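How I clean out a scratched metal parts tub

May 25, 2023

I've had the same grey metal tub in the garage since we moved to Wondby, and it gets everything thrown in it: bolts, brackets, the odd oily chain. Every so often I tip it out and give it a proper going over. It's an easy job, and you've probably got most of the gear already.

First up, get all the loose grit out. I use a stiff hand brush and then the shop vac, right into the corners where the filings like to hide. Don't skip this bit! If you go in wet straight away you just make a grey paste and push it around, and I've done that more times than I'd like to admit.

Next, degreaser. Mine's the Tarno stuff in the big bottle, mixed with warm water at 1 part to 8. Gloves on, roller door up. Slosh it over the base and up the sides, then leave it for 6 minutes or so while you put the kettle on.

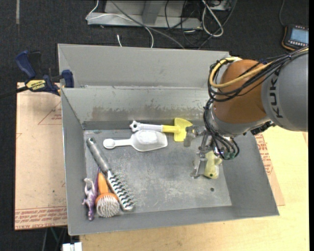 Once it's had its soak, scrub with a nylon pad (not steel wool, which leaves little bits behind that go rusty and stain the metal). Any brown marks that won't budge get a dab of white vinegar on a rag and a second go. Old scratches are there for good and I leave them alone.

Rinse with the hose, tip the water out somewhere sensible and dry it with an old towel. I stand mine in the sun for almost 40 minutes after that, then wipe on a thin coat of Wouters oil. You want a faint sheen, no puddles.

Everything goes back in the next morning, heaviest stuff at the bottom.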